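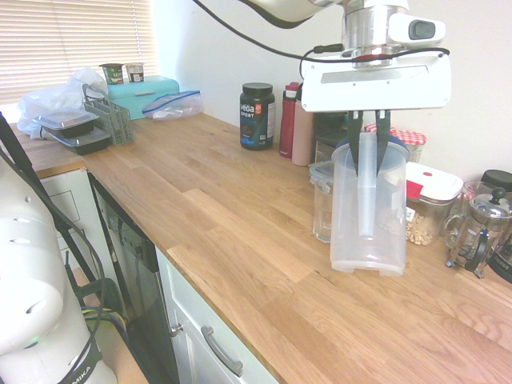
Photo: Giang Lã

Hedgehog questions, answered (last updated Tue 5 July)

I look after the hedgehog survey for our end of Gerkmont, and I get the same emails every spring. I love them, keep sending them, but have a look through these first!

Do I need a garden to take part?
No. Keith Wihongi does his from a shared yard behind the Hviid garage and he's had more visitors than me. We've got 174 households signed up and plenty of them only have a bit of gravel.

How long do I leave the footprint tunnel out?
8 nights in a row, with fresh paper each morning. Write the date on the back in pencil, please — ink runs and then I'm guessing.

What do I put in it?
A spoonful of meaty cat food. No milk, ever, as it upsets their stomachs.

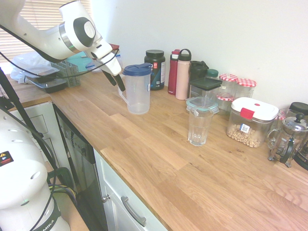
I've had cat prints on every sheet. Should I stop?
Carry on! Send me the lot, cats and all. Duyên Hầu had a week of nothing but next door's tabby in June and then a lovely clear set of hedgehog feet on the last night.

There's one out in the daytime. Is that normal?
Usually not. Pop it in a high-sided box with a towel and ring a wildlife rescue straight away. Please don't email me, I only check in the evenings.

Can I borrow a tunnel?
Yes, we have 20 to lend. Tobias Oyelaran keeps them at Nestska and he's in most afternoons. Bring it back wiped out if you can.

How big should a fence hole be?
13cm square. A CD case is near enough to draw round.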